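**Ticket: Haldane Park visitor map, wrong gate showing for the walled garden**
Logged by: Akosua Bawa
Status: open, passed to Senyo

Hi Senyo, me again with the park map! I've had the visitor page open since lunch and the walled garden pin is still sitting on the north gate, which has been locked since October. People walk all the way up past the bandstand, find the chain on, and walk all the way back (we had a school party of 30 do it, and their teacher was very polite but not happy).

I've tried the obvious things. Cleared the cache, logged out of Mirkance and back in, dragged the pin to the south gate and pressed save. It says saved, a green tick comes up, and 20 minutes later it's back on the north gate. Lucimara tried it on her tablet and got the same. 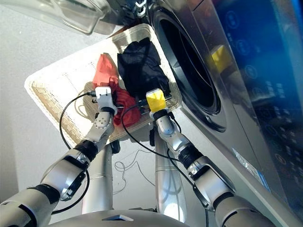 The museum pin next door moves fine and stays put, so I don't think it's my login. What I did notice is that the garden has two entries in the places list, one with a capital G and one without, and the lower case one has no photo and no opening hours. I daren't delete it in case the café goes with it. Could you sort through them for me? It's like that basket by the washing machine, red cloth and black cloth in together, and I'd want them in separate piles before I pressed any buttons.

**Update, 3.40pm:** Iddrisu says the paper leaflet has the right gate, and we've got 1,000 of those in the kiosk, so I'm handing them out at the car park for now.

**Update, 4.15pm:** Senyo rang. He's hidden the lower case entry without deleting it and the café is still there, hooray. I've moved the pin again and will look first thing tomorrow. Please leave the ticket open till then, and could somebody check the rose walk too? It's got the same double entry.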